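Session 6 handout: notes from the open day at Coltgate

Read these before the lab. The visit was in May, and the part that matters for this course is the coffee station in the Nalletti hall. Skip the section on your own notes if you were at the other stand.

## 1. The task

The arm is asked to spoon coffee beans out of a glass jar and into a mug. Coltgate picked it because visitors know at once what a good result looks like. For us it is a useful case of tool use: the gripper has to pick up a spoon before it can do anything with the beans.
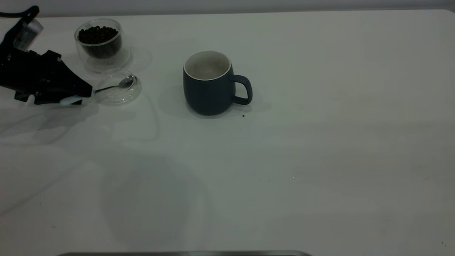
*Fig. 1. Gripper at the left, with the jar of beans, the spoon on its glass lid, and the mug.*

Points raised in the talk:

- Clear glass is hard for depth sensors. Readings often come from the surface behind it.
- A thin handle lying nearly flat leaves little room for the fingers. The approach angle matters more than grip force.
- Beans shift each time the spoon goes in, so a fixed path won't do for long.

## 2. Training runs

The Godoy group recorded 262 runs by hand control for this task. They had planned for up to 1000 and stopped early to look at the failures first.

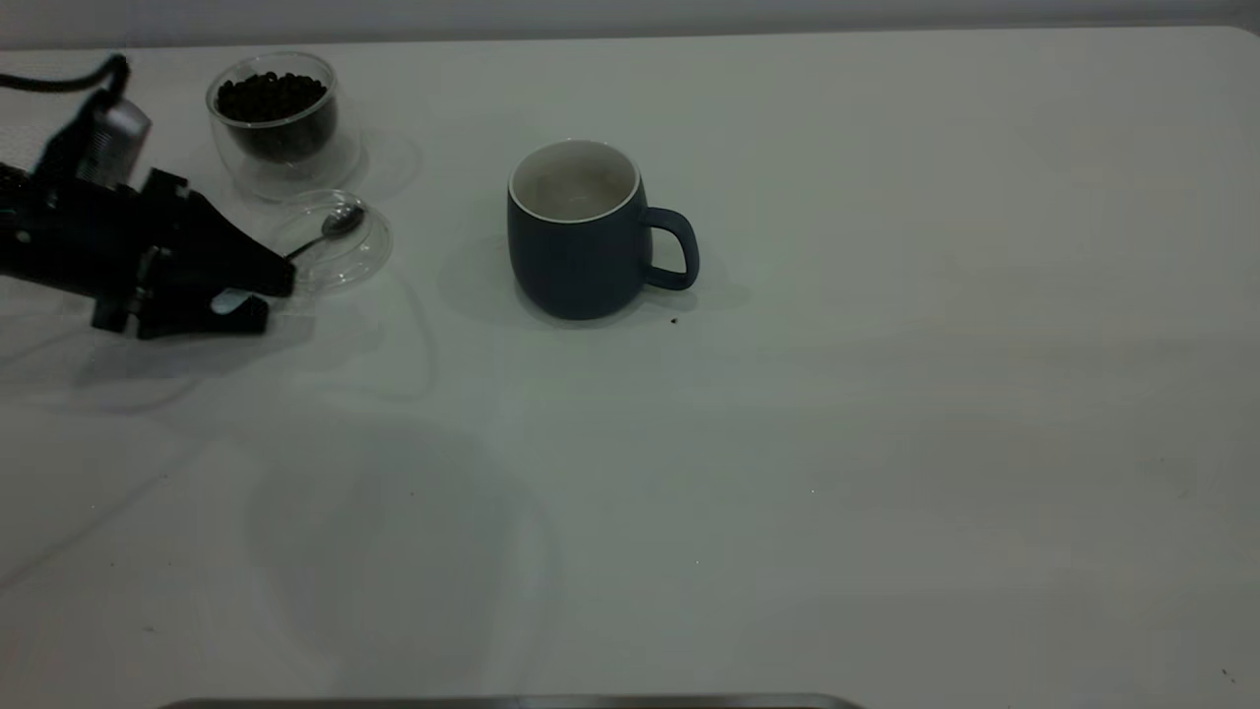 Most failures came at the grasp, before any beans were moved. The usual cause was a finger closing a little too high on the spoon. The group now labels the grasp and the scoop as separate stages, and you should do the same in Exercise 2.

## 3. Camera views

The stand used a fixed camera and a second one at the wrist. The wrist view is good for the last few centimeters – it is poor for knowing where everything else is.
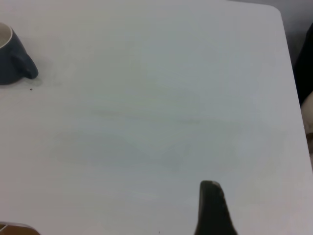 *Fig. 2. Wrist view: part of the mug at upper left, one finger at the bottom.*

Compare Fig. 2 with Fig. 1 and write down which objects a controller could not locate from the wrist view alone.

## 4. For next time

- Read the Besetti chapter on grasp planning, first half only.
- Exercise 2: split the task into stages and give one stop condition for each.
- Bring your visit notes. One page is enough.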